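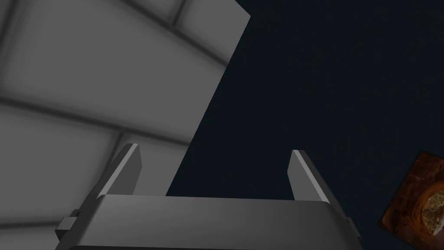
Rikus Parallel Gripper: Finger Care Kit

We love how little fuss this gripper needs! The kit has 2 replacement fingers, four screws, a tube of grease and a soft brush, and a finger swap is a quick job at the bench (power off first, please).

Brush out the slides every 95 hours and check the screws while you're in there. Regrease at 800 hours, with a thin film only. After a swap, open and close the fingers fully at low speed, then run the zero routine from the Dokex menu.

Emiliano Ochoa on our service desk loves a good gripper question, so write to him!

Part no. 352. Restock in August.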